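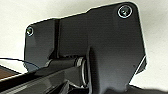

Two screws and a lot of black.

February 5, 2025

I have played the piano for other people's children for most of my adult life, and every winter I swear off the Trevaskis. Then the email comes, and I look at what the car needs, and I say yes.

For those who don't live in this corner of the musical world, the Trevaskis is a competition for young string players, held in Gresard in the old corn exchange. There are cellists, violinists, one or two violas whose parents look apologetic, and every so often a double bass that has to come in through the loading door. The top prize is $2000, the second is $800, and third place gets a tuner and a book token. I once saw a boy trade the tuner for a sandwich before he'd left the building.

My job is to be the piano. If all goes well you won't remember I was there. If a child skips a page in the Bruch, my job is to skip it too, with a calm face, as though Bruch had thought better of that bit.

This year the entries went through something called Sirnudo, which replaces the paper form we all complained about for years and now miss terribly. Sirnudo wants the composer's name in one box, the work in a second, and the "mood" in a third. You can't leave mood blank. Most people put "fast." Somebody's teacher put "see score," and I would like to shake that person's hand.

It also makes the schedule, and the schedule had me playing in the main hall and the upstairs studio at the same time. I pointed this out and got an automatic message thanking me for my flexibility. In the end Chanida Limsakul took the upstairs half, sight-reading a Kabalevsky concerto with a cold, and was better at it than I am with a week's notice and a clear head. I've chosen to be happy for her.

The hall piano is a subject on its own. It was tuned that morning by a man who left looking worried. The A above middle C has a slow way of coming back up, like a teenager being called to dinner, and if your piece repeats that note you need to plan ahead. Half the violin repertoire repeats that note. I spent the lunch break working out which ones I could fudge with the left hand, and ate a banana over the keys, which is against the rules on the sign.

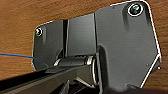 Dark gray metal, wood grain behind.

The juniors go first, and I like them best. They come on, they bow to the wrong side, they play like they're carrying a full glass of milk across a carpet. One girl stopped in the middle of her Rieding, said "no" quite firmly to her own violin, and started again from the top. I was already there waiting. She got a good mark and deserved it.

The seniors are harder work. By fifteen or so they've learned to be frightened, and they've watched a lot of video of people swaying. There was a great deal of swaying this year. I had a cellist who leaned so far out on the slow notes that I began following his shoulder for the beat, which was a mistake, as his shoulder and his bow had different ideas about the tempo. He apologized to me afterward. They always apologize to me and I never know what to say, so I said "nice scarf," and he wasn't wearing one, it was the collar of his jacket.

Denise Mapplebeck was judging again. She writes her comments in green ink and reads them out from the stage before the results, all of them, for every player, while the little ones slide gradually off their chairs. I used to find this unbearable. Now I think I may be coming around. She told one boy that his Vivaldi had "plenty of weather in it," and he sat up straight for the rest of the afternoon. She told another that his intonation was a matter for him and his conscience. Both of them wrote it down.

The winner was a violist from Tollum. I want that recorded somewhere, because I don't think the violas have ever won before and I'm told there was a certain amount of muttering by the coat racks. She played the Rebecca Clarke, and I had to practice my part for it every evening since October. It is a brute. My hands still ached when I drove home. At one point in the last movement I looked over to see if she needed me to ease off, and she was looking back at me with the same question. So we went faster.

They've already written to ask about next year. I haven't answered, and the car has started making a noise when it turns left.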